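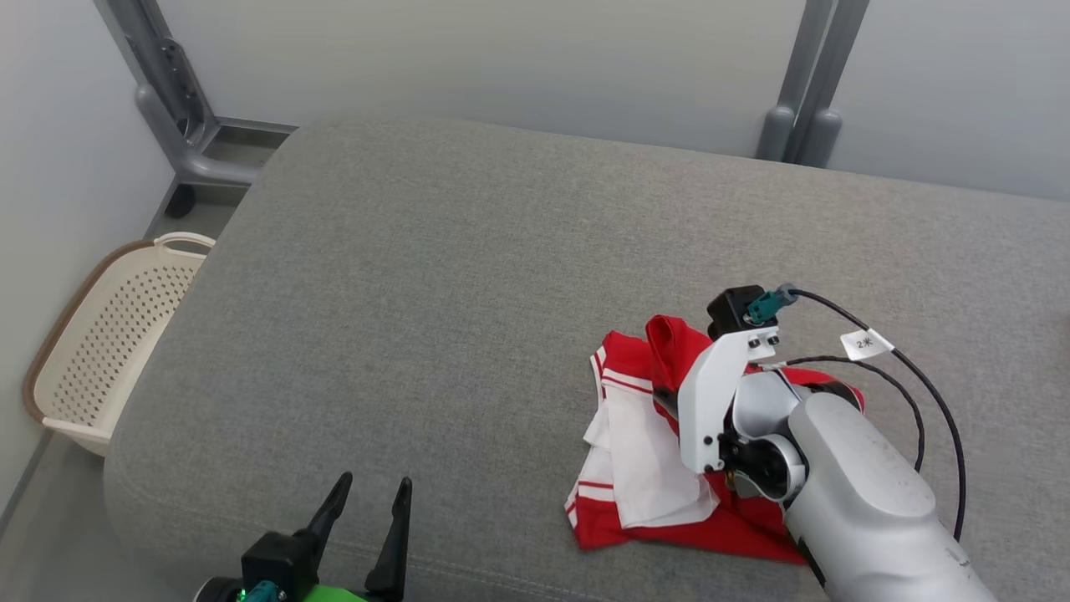 Blog > Work diary > Teaching by hand

Last updated: August

Print this page | E-mail this page

My second month with the laundry task

I promised Kanokwan that I would write again when I had passed 75 good demonstrations. On Friday I came to 80, so now I have no excuse.

For those who did not read my first post: I work at Tunine, and my job is to teach a robot with two arms to take clothes from a seat and put them in a basket. I do not write any code. I hold two small handles, and the robot's arms follow my hands. Everything is recorded, and later the model learns from it. My colleague Ketsara Kaewmanee does the training part, and she is the one who tells me when my recordings are bad.

In the first week she told me this very often. I was moving like I move at home, fast and without thinking. When I pick up a shirt at home, I feel the cloth with my fingers. With the handles I feel nothing. I only see the gripper go down, and I must guess if it has one layer or three. Many times I closed it, lifted, and the shirt stayed where it was. Ketsara said I could keep the recording if I tried again calmly, but not if I stopped to think for a long time in the middle. The robot learns the waiting too.

Football shirts are the hardest for me. The cloth is slippery and it falls out from the side. Towels are easy, I could do towels all day. For shirts I now go down slowly, press a little into the seat, close, and wait one breath before I lift. The seat is soft, so pressing is safe. On the table we used before, I was always afraid for the fingers.

The other thing I had to learn is to use the left arm. I am right-handed, and for many days my left gripper only stood there and watched. Somkiat Sukprasert looked at my recordings and laughed, but he was kind. He showed me how to pass the shirt from one side to the other when the basket is on the left. It took me 6 tries to do it once.

After lunch my recordings are worse than in the morning, I don't know why. I make a pause at three o'clock and drink tea.

Next week we start with socks. Ketsara wants 71 demonstrations of pairs before we change anything in the setup. If somebody who reads this has done socks with a gripper, please write me how you hold the second one.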